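Thursday, June 25, 2020

I passed 1,082 episodes this week, so it seems like a good time to write down how the collecting has been going. The short version is that it's slow, most of it is fine, and I have changed my mind about a few things since October.

The task hasn't changed. Artificial fruit and vegetables on the floor, a bag beside them, and the arm has to get everything into the bag. I drive the arm by hand and the wrist camera records what the gripper sees, along with the joint positions. Later all of it goes into training. I do the collecting at home in Dillelthorpe, and Manaia Hollis does the training runs over in Clerkton. We swap drives when one of us is going that way, which is faster than my upload.

## The slate

I started on a white tabletop and got 565 episodes there. The policy trained on those was good on the white tabletop and useless anywhere else. It would reach for shadows. So I moved down to the slate floor, which has veins and scratches and rusty patches all through it, and I stopped sweeping before each session. Bits of grit show up in nearly every clip now. Manaia asked whether I could at least vacuum on Fridays and I said no.

The dark one is the hardest piece in the set. Black on grey slate is low contrast to begin with, and its shadow runs into it, so from the wrist it can be hard to tell where the thing stops. The peppers go from yellow through orange to red and are easy to find, but they end up touching each other or the black one, and then you have to choose which to take first. I don't follow a rule. I did for a while, always left to right, and the model learned left to right and nothing else. 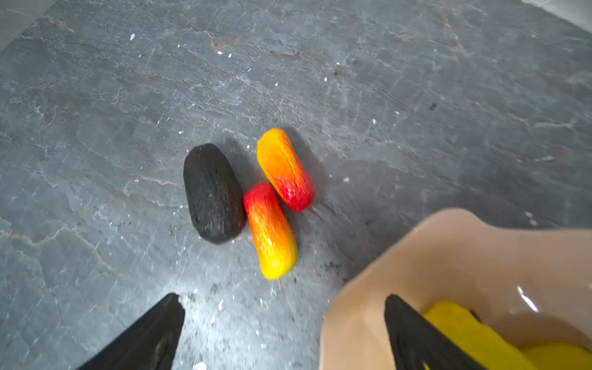 ## Things I do differently now

- I reset by dropping the pieces from knee height. Placing them by hand gave me the same tidy spacing over and over.
- The bag moves between episodes, and sometimes it starts with a piece or two already in it.
- I keep the fumbles. If a pepper rolls and I go after it, that stays in. I only delete an episode if the recording itself is broken.
- Sessions stop at 20 episodes. Past that I get lazy and my approaches all look alike.

## Labels

Each episode gets one line of text. I was writing "pick up vegetables" for everything, and Manaia wanted the piece and the order, so I went back through four evenings of clips and redid them. We still don't agree on what to call the black one. It's "eggplant" in my files and "avocado" in Manaia's - there's a script that swaps them.

Next is a second bag, a stiffer one, and the hallway carpet if the cable reaches.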